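Bowl week, part two

So we're still on bowls. I know, I said in the last post that we'd be on to mugs by March, but the bowls have turned out to be much more interesting than I gave them credit for (and my shoulders have opinions about that).

Quick recap if you missed it: we're building up a pile of examples for the hand to learn from. One of us drives, the hand copies, everything gets recorded, and then somebody sits down and decides if the take is worth keeping. Our target for bowls was 90 good ones. As of lunchtime we have 88 - so close! - out of 247 attempts, which tells you a lot about my driving. 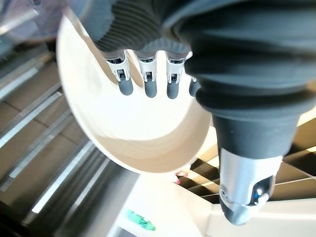
Liv Granström is far better at it than I am. She goes in slow, sets the fingers over the rim, and only then brings the thumb across. I tend to grab with everything at once, and then the bowl twists and I spend the rest of the take trying to rescue it. Liv says to keep a few of those rescues anyway. If the model only ever sees perfect pickups it won't have a clue what to do when one goes sideways, and I've come around to her view. We tag them separately for now.

Ebbe wants another 20 with the bowl starting upside down. I said yes before thinking about how you get a thumb under a rim that's flat on the table. My best idea so far is to drag it to the edge and let it hang over a bit - if you've got a better one, please leave a comment!

Mugs next. Handles. Pray for me.

Recent posts
Bowl week, part one
Why I relabeled everything twice
A day trip to Tadcombe
Spoons are harder than you think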